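The Case for Publishing the Rules of Play

Publishers of role-playing and strategy games have become generous with everything except the rules. A new title is announced with an animated opening, a gallery of character portraits and a date for the soundtrack. What the player will be asked to do, turn by turn, is left to a paragraph near the foot of the press notice. It is the view of this column that the order ought to be reversed, and that a game which depends on its rules should put those rules before the public well ahead of release.

The recent handling of Drarkia is a fair illustration. The game is a tactical role-playing title in the older style, played on a grid, with a party of 11 characters and a campaign that its studio, Lollimar, puts at 27 chapters. It had been in public view since November before anyone outside the studio learned that a fallen character could not be recovered within the same chapter. Such a rule governs how every battle is fought, and for a large part of the audience it decides whether the game is bought at all. It came to light through a reply to a reader's letter.

Lollimar is not careless in this respect. Its support pages are well kept and its manuals are among the better ones still being written. The studio's producer, Brynhildur Mikkelsen, has argued in print that systems change up to the last weeks of development, and that a rule published early becomes a promise. The objection deserves a serious answer. Players do hold studios to early statements, sometimes unreasonably, and a designer who has been punished once for a change of mind will be slower to speak the next time.

The difficulty is that silence is also taken as a promise. When a studio shows a grid, a party and a sword, the audience fills in the remainder from the last game it enjoyed. Those who had played Estdale, with its forgiving treatment of defeat, assumed that Drarkia would follow it. Their disappointment was directed at the new game, although the new game had never claimed anything of the kind. A plain statement, marked as provisional and dated by version, would have spared both sides a quarrelsome winter.

There is a precedent in the board game trade, where the rulebook is commonly made available before the box is on sale. Steinarsdóttir, whose strategy games have a small and loyal following, releases a draft of the rules at the start of each project and a corrected draft at each later stage. Its last draft ran to 4 pages. Readers found two contradictions in the movement rules, and both were settled before printing. Sales do not appear to have suffered from the loss of surprise.

It will be said that a video game conceals its arithmetic by nature, and that part of the pleasure lies in working it out. This is true of some games and should be respected in them. A hidden ending, an unlisted item or an enemy's weakness may properly be left for the player to discover. The cost of failure, the manner of saving and the length of a typical battle belong to another category. They describe the time and patience being asked for, and a buyer is entitled to know them.
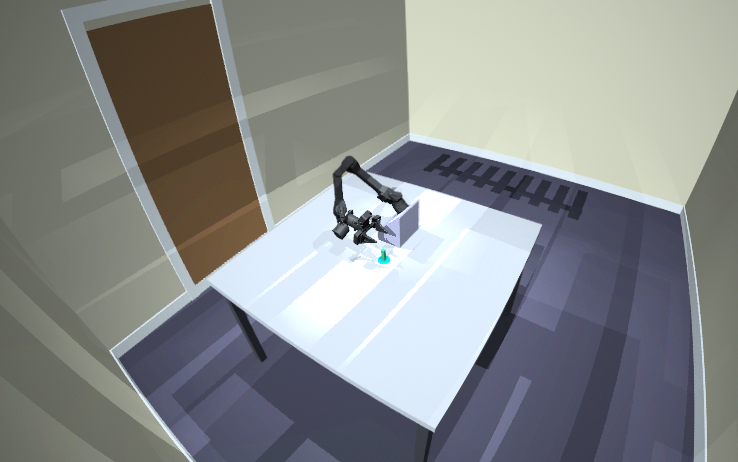 Computer-rendered view of a robot arm and gripper over a white table.

The press must accept its share of the responsibility. A trailer can be posted within minutes of its arrival and will be read by more people than any account of a save system. Previews of 300 words, written from the same footage by writers who have not held a controller, add little to what the publisher has already said. Editors could ask three or four standing questions of every role-playing title and print the answers in the same place each time, including the cases in which no answer was received. The practice would cost very little, and a blank space beside a well-known name would soon be noticed.

Studios, for their part, might begin with a single page. It need not disclose the plot, the full list of classes or the formula for damage. It should state what happens when a character falls, when progress may be saved, and whether the difficulty may be changed once a campaign is under way. Lollimar has indicated that its next project will be introduced with a note from the design staff alongside the first trailer. Other studios with a game in preparation should consider doing the same.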